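Print this page | E-mail to a friend

Sirkon Cabin Suitcase

The Sirkon is a small suitcase for people who travel by plane for a few days and do not want to wait at the baggage belt. It holds 30 liters. This is enough for clothes for three days, one extra pair of shoes and a toilet bag.

The case has a main part with two straps and a flat pocket in the lid for papers. The pull handle stops at 3 heights, so tall and short travelers can both walk with it comfortably. The wheels are the same as on our bigger case, the Hadar, and you can change them at home with a coin.

Please check the size rules of your airline before you buy. These rules are different from one company to another, and they change often – we cannot promise that the case is accepted on every flight.

Item number: 574
Colors: sand, dark green
Guarantee: 8 years on wheels and handle

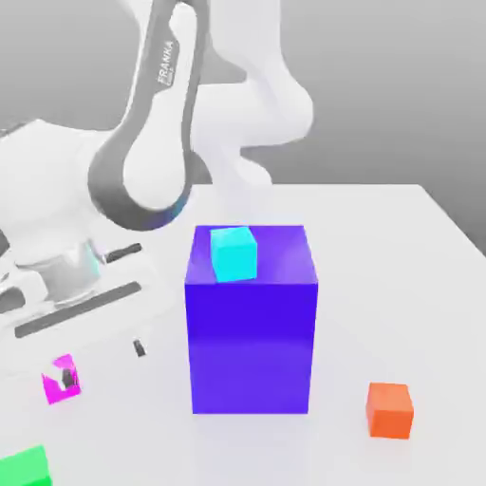
Onyekachi Nwosu wrote to us in February that the Sirkon went with her to two islands and one mountain hotel, and the zipper still runs smoothly, but she would like a second pocket on the outside for a water bottle.

A rain cover is sold separately. It fits the Sirkon only.

Musa & Omoregie Travel Goods | Contact | © March 2024 | Back to top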